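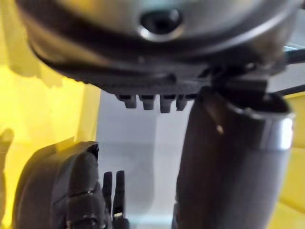
Item 3 - two black cables and silver band, upper right.

Birside > Plitcombe > Room 116 > Inspection sheets
December - Jonas Reisinger

We use cookies to remember your settings. Accept / Manage

Cable and fittings checklist, sheet 21

1. Walkways clear to the door - OK.
2. Wall outlets, covers tight - OK. Outlet by the sink has a hairline crack. Replace, order no. 758.
3. Black cables - check full length for cuts, kinks and rubbing. Check both ends by hand with power off. Result to be entered by the late shift.
4. Metal bands and screws - check for sharp edges and missing heads. Use the Widmer gauge, not the old one.
5. Lighting at bench height - OK after tube change.
6. Extinguisher tag no. 132 - in date, pin in place.
7. Drakari cabinet - door does not latch. Open from last sheet.

Recheck items 2 and 7 before sign-off.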